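Diario de rodaje, semana de estreno
Sábado. Por la redacción del diario
Lectura: 2 minutos

Me he levantado a las siete para terminar la hoja de salas. «Furkholm» sigue en 72 pantallas y pierde dos la semana que viene, las dos en centros comerciales. La distribuidora quería adelantar el paso a plataforma y hemos dicho que no hasta cerrar junio. Lo dejamos por escrito ayer por la tarde.

Los datos del viernes llegaron tarde. 974 espectadores en toda la región, un poco menos que el viernes anterior. En Curcombe la sesión de las ocho fue bien y la de las diez y media casi vacía. Pido que la quiten y que pongan una a las cinco, que es la que llenan los jubilados y la gente con niños mayores.
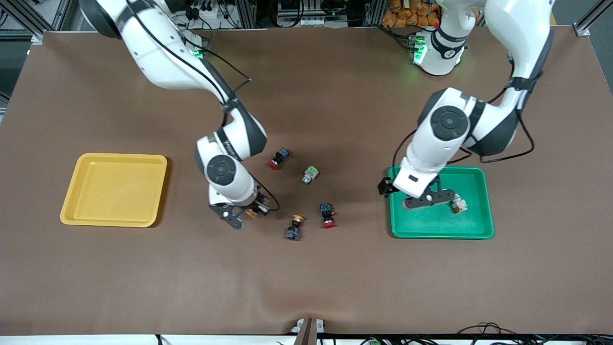
Por la tarde

Llamada con Assunção, la productora pequeña que lleva los derechos para Portugal. Quieren versión subtitulada, sin doblaje. De acuerdo. El máster de sonido tiene que salir antes del jueves y todavía falta revisar el rollo cuatro, donde los diálogos del muelle quedan tapados por el viento. Lo he vuelto a escuchar con auriculares y sigue sin entenderse la frase de la maleta. Se subtitula también en la copia española y se acabó.

Después, carteles. Quedaban 600 en el almacén y he mandado la mitad a Puvton para el pase del cineclub. El mensajero no ha querido subir y he bajado las cajas yo. Me duele la espalda.

Han salido dos críticas más. Una dice que el segundo acto se alarga, y tiene razón en lo de la boda. La otra confunde el final con el de la novela. No voy a contestar a ninguna.

Noche

Cena de pie en la cocina. He visto otra vez el tráiler largo y le sobran los rótulos del principio. Mañana pregunto cuánto cuesta cambiarlos. Pendiente también la factura de la imprenta y confirmar la fecha de plataforma, que en la web sigue mal puesta.

Contacto | © Diario de rodaje. Todos los derechos reservados | Volver arriba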